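Beril Çınar
2025-11-09

A thread about the chestnut jam I made in October, for the people who asked me for the recipe. I write it in small pieces because I was cooking in small pieces too. 1/20
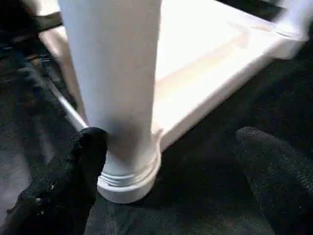 I started with 1149 grams of chestnuts, in their shells. After peeling and throwing away the bad ones it was much less, so please buy more than you think. My chestnuts came from Darkdale, from the small market behind the bus station. 2/20

The recipe is from my aunt's notebook. She wrote "sugar, the same as chestnut". She did not write if it is before peeling or after. I called her and she said "after, of course". For her it was of course. 3/20

Peeling. You cut a cross on the flat side, deep enough to go through the inner skin also. If you cut only the shell, the brown skin stays inside every fold and you will be there all evening with a small knife. 4/20

Then boil them for 20 minutes and take out only four or five at one time. The rest must stay in the hot water. A cold chestnut does not want to leave its skin. 5/20

I used rubber gloves, the thin kind. My left thumb was still sore the next day. I say this as information, not as complaint. 6/20

Next, boil the peeled chestnuts again in clean water until they are very soft. You should be able to press one flat with a spoon. Mine needed 40 minutes but they were big. Start checking earlier. 7/20

Keep one cup of this water. It looks dirty, it is fine, it has taste. 8/20

Now a confession. The first time, I put them in the blender when they were still a little hard. The jam had small grains in it like wet sand. We ate it in porridge, where it was less noticeable. 9/20

The second time I pushed them through a sieve. It is slow work but the texture is much better. If you have a food mill, use this. I do not have one. I am thinking of buying the Vusik one with the folding handle, if somebody has it please write to me if it is good. 10/20

For the syrup: sugar, the cup of chestnut water, a pinch of salt, half a vanilla pod. Heat it slowly until the sugar is melted and the liquid is clear. Do not let it get color. 11/20

Add the chestnut paste to the syrup, and not the syrup to the paste. I tried it both ways. With the paste going in by spoonfuls I had almost no lumps. 12/20

Then you stir. Use a long spoon and wear long sleeves! It is thick, it makes big slow bubbles and they jump. I have a mark on my wrist from one of them. 13/20

It is ready when the spoon leaves a line on the bottom of the pot and the line stays open while you say your own name. This is my aunt's test. Her name is longer than mine, so maybe her jam is thicker. 14/20

A question I got already: can you use the vacuum packed chestnuts? Yes. I made one small batch with the Grasura ones and it was good, only a little sweeter. Skip the peeling and the first boiling, but do the second boiling, for a shorter time. 15/20

Another question: less sugar? I tried with two thirds of the sugar. I liked the taste more. But it will not keep so long, so this version goes to the refrigerator and you should eat it in two weeks, or freeze it. 16/20

About keeping. Chestnut jam is low in acid, and it is very dense, so I do not trust it on a shelf. Even the full sugar one I keep in the refrigerator, in small jars, and the extra jars go in the freezer. Leave some space under the lid or the jar can crack. 17/20

What I eat it with: plain yogurt, thin pancakes, toast with salted butter. My neighbor Ayala puts it between two dry cookies and leaves them overnight so they become soft. I was doubtful and then I ate three. 18/20

One thing I would change is the vanilla. Half a pod was too quiet for this amount. Next time I will use a whole one, and maybe a spoon of dark rum at the end, after the heat is off. My aunt does not approve of the rum. 19/20

I will write the quantities in one place tomorrow, when I have found the paper where I noted the weight after peeling. If you make it before that, weigh your own peeled chestnuts and take the same weight of sugar. Thank you for reading so much about jam. 20/20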